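Print this page | E-mail this page
Home | Projects | Reports | Contact

Trial of the Siltoria simulation kit: progress report
2021-07-30
By Lies Dekker

The trial license for Siltoria has been running since April. We have used 87 of the hours we paid for, and the kit now starts cleanly on both of our machines. 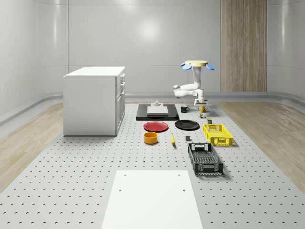

Scene setup took longer than Cluvurell quoted. Tamara Matei rebuilt the table layout twice before the contact settings held. We kept the stock objects, including the banana and the two mesh baskets, and placed them on the perforated platform in a loose group.

Tudor Filip has logged 1,226 pick attempts so far. He reports them by object type, and the full table will come with the final report.

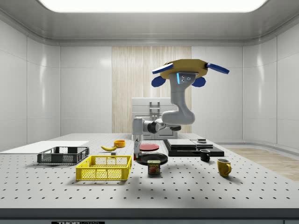

Approach paths are the main item for the next period. Filip wants more clearance when the arm reaches in low, as it does with the gripper down between the red and black plates — the planner's default margin is too small for that.

Support answered 12 tickets; seven are closed.
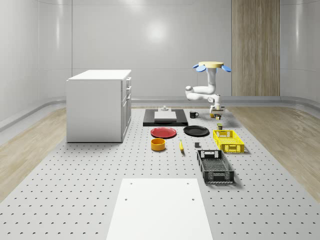
Lies Dekker

We ask for the second payment as planned. The quote for a full license is attached.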